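Keeping a Small Workshop Clean Enough to Find the Floor

I have swept the same fourteen feet of concrete for most of my adult life, and I would like to report that I've gotten good at it. I've gotten faster. The dust, meanwhile, has had all those years to practice too.

These are the habits that stuck. Most came from other people, a few from my own bad decisions, and one from the back of a vacuum box. If you have a big shop with ducted extraction and an air filter on the ceiling, go enjoy it. The rest of us have a garage and a door that doesn't shut.

Start high

Dust comes down. Everybody knows this and everybody sweeps the floor first anyway. Do the tops of the cabinets, then the light fixtures (switched off and cooled), then the shelves, then the bench, and the floor last of all. If you've already done the floor, I'm sorry, you get to do it again.

A two-inch paintbrush, the cheap kind with natural bristles, gets into corners better than any attachment I've bought. Brush with one hand and hold the vacuum hose an inch away with the other. Retire the brush to glue duty when the bristles start to splay.

Put the compressed air down

An air gun doesn't remove dust. It relocates it, usually to the shelf you just did, and some of it to the inside of your nose. I use mine for two jobs: clearing drill chips out of a blind hole, and blowing off my boots outdoors. Safety glasses for both, even the boots. Keep it well away from bearings, since air will push grit right past a seal.

Declan Brennan taught me to unplug the air gun and hang it on the far wall. You'd be amazed how often a brush will do when the alternative is twenty steps away.

Magnets in a bag

For steel filings and swarf, put a magnet inside a sandwich bag, pass it over the mess, then turn the bag inside out over the trash and pull the magnet free. The filings stay in the bag. Do this once with a bare magnet and you will own a furry magnet forever. Mine is in a drawer and I can't look at it.

It does nothing for aluminum or brass, of course. Those get the brush and a dustpan.

Dark surfaces tell the truth

I used to buy everything for the shop in gray on the theory that it wouldn't show the dirt. It doesn't, until you lean on it in a good shirt. Matte black is the opposite. Every bit of lint shows up on it by lunchtime, and if you're trying to learn where your dust goes, that's worth having.

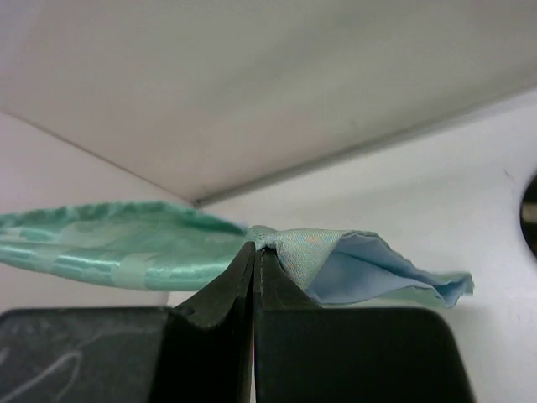 Matte black, with fibers and dust along the upper edge.

A soft, dry brush first, then a microfiber cloth barely damp with water. Skip the furniture polish. It leaves a film, the film grabs more lint, and now you've got a shiny thing with whiskers. Paper towels are almost as bad and shed fibers of their own as they go. Old cotton T-shirts are fine once they've been washed enough to go thin, which in my house is all of them.

For narrow gaps, wrap a single layer of cloth around a wooden coffee stirrer and slide it through once, then refold to a clean part before the next pass. If it won't go in without force, use a pipe cleaner. Please don't use a screwdriver. I have a small collection of things that were cleaned with a screwdriver.

The vacuum is probably full

When suction drops, people assume the motor is dying and start shopping. Check the bag. Then check the filter, then the hose, which in my case once contained a pencil, a whole sock and enough shavings to bed a hamster.

Fine dust clogs a filter long before the drum looks full. Take the filter outside and tap it against the inside of a trash can, wearing a mask. Some can be rinsed and some can't, and the manual will say. Let a rinsed one dry completely before it goes back, a full day at least, longer in January. A bag inside the drum costs a little money and saves most of this.

Hot ashes, metal sparks and anything soaked in solvent stay out of the vacuum altogether. Oily rags get spread flat outdoors to dry, or go into a metal can with water and a tight lid. Linseed oil rags in a heap can set themselves on fire, and they won't wait for you to finish your coffee.

Sawdust and the floor

Dry sweeping a concrete floor mostly stirs it up. Hawi Derese, who has the tidiest garage I've been allowed into, mists a few handfuls of coarse sawdust with water, scatters it along one wall and pushes it across the room with a wide broom. The damp stuff picks up the fine stuff. I thought this was nonsense for years, out of what I now suspect was pride.

A few cautions:

Damp means damp. If you squeeze a handful and it drips, add more dry.

Don't do it around bare steel tools standing on the floor, or you'll be reading up on rust next.

Don't leave it lying there while you go in for dinner.

For a fresh oil spill, cover it with plain clay cat litter, grind it in under your shoe and leave it overnight. The scented kind works too, but then the garage smells like a lavender oil change.

Drawers

Empty one drawer at a time. I once emptied all of them at once, on the kitchen table, and Mairéad still brings it up. Vacuum the drawer with a piece of old pantyhose stretched over the nozzle so you don't lose the small screws. Line it with a cut piece of non-slip shelf mat, and when that gets grubby, lift it out and shake it over the trash.

Sort screws into jars while you're at it, or admit you never will and put them all in one coffee can. My can weighs more than 5 pounds. There is one screw in it that I need.

Five minutes at the end

Set a kitchen timer for five minutes before you mean to quit. Tools back on the wall, bench brushed off, trash out if it's full. When the timer goes, stop, even if it's a mess. I used to promise myself a proper cleanup in the morning, and in the morning I'd shove everything to one end of the bench and start something new at the other.

Leave the brush hanging by the door on your way out. You'll want it tomorrow for the light fixtures.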